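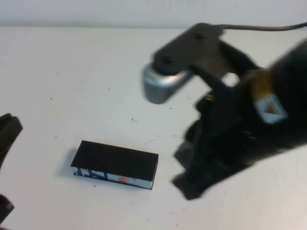

Jaws down close to the table, with the box over to the left.

How to track down a false "part held" signal

If your gripper swears it's holding something and there's nothing in there, I feel your pain! Mine did this on and off for most of February. The arm would go down, close on thin air, get a cheerful "part held" back from the gripper and carry its imaginary cargo all the way to the drop point. No alarm, no stop, nothing in the log. I run Tistida fingers with a little sequencing program called Lu, but the steps should carry over to most electric grippers that report position and motor current.

Before you start, drop the speed way down and keep your hands out of the jaws unless the power is off. A gripper that's wrong about being full can also be wrong about being empty, and then it may let go of a part (or close on your finger) when you don't expect it. Know where your stop button is, too. I mean reach for it once and make sure.

Step 1. Close on nothing and read the numbers

Move the arm clear of everything and close the fingers slowly. Write down the position and the current when they stop. Do it again a few times, and don't home the gripper in between.
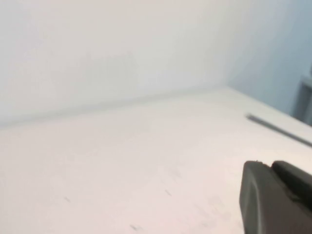 Fingers nearly closed and nothing between them.

Mine should have come back under the "held" threshold, which I'd set at 310 on the raw current scale. It didn't, at least not every time. The position was the bigger clue, because the reading crept a little wider with every close. Lu saw "stopped before fully closed, current high" and decided it had a part. Fair enough, given what it was being told.

If your readings are rock steady, skip to Step 3. Your trouble is probably in the program.

Step 2. Check the supply and the cable

Put a meter on the gripper supply while the fingers are moving (not while it's parked, I wasted an evening that way). You want a solid 24 volts. Then run the wrist slowly through its travel and watch the meter the whole time. Mine dipped whenever the wrist rolled past a certain point, so I powered down, unplugged the gripper lead and found a connector that had never been screwed all the way in. Very embarrassing. Tighten it, leave some slack for the wrist, power up, re-home, repeat Step 1.

Step 3. Test with a real part
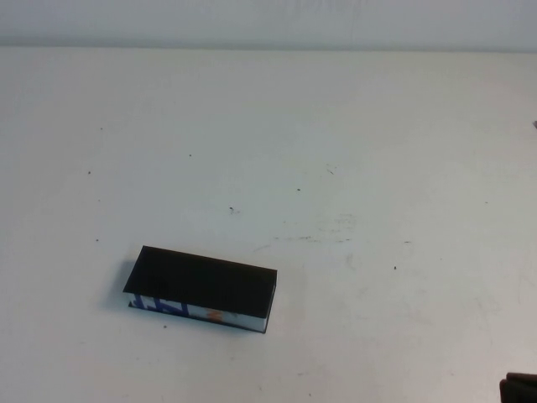 Now you want a part you can't miss, and you want to start every run with it in the same position. Turn off any automatic retries so a bad grip can't get covered up by a good one. For a first target I like something with a clear outline, and a black lid against a white table is about as easy as it gets. It doesn't have to be spotless around it either. The specks and gray scuffs you see on that tabletop have no bearing on a current reading, so save the cleaning for when you're chasing a vision fault.

Run the pick at low speed and log position and current at the moment of closing. Then take the part away and run exactly the same pick. You're looking for a nice fat gap between the two sets of readings. If they overlap, no threshold is going to save you, so go back to Step 2.

Step 4. Try something awkward 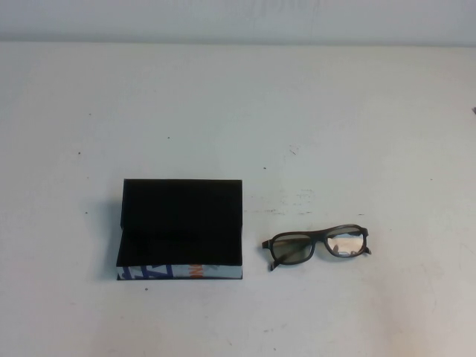 Set your threshold between the empty reading and the lightest part you expect to pick, and always check it against that lightest part. I'd tuned mine on heavy, boxy stuff and then wondered why thin things confused it. Dark-framed glasses like the ones to the right of the box make a much meaner test, with those thick rims and a short little bridge to think about, so pick your grip point before you pick your numbers. Keep the closing force low for anything like that and creep up on it.

Step 5. Add a second check

Have the program ask again after the lift, before any sideways travel. If the answer has changed, stop and wait for a person. I also added a 30 second timeout so it can't sit there forever looking busy.

Then let it run. I did 40 cycles with the part in and out at random, and the false signal stayed away. If yours comes back, wiggle that connector again before you touch a single line of code.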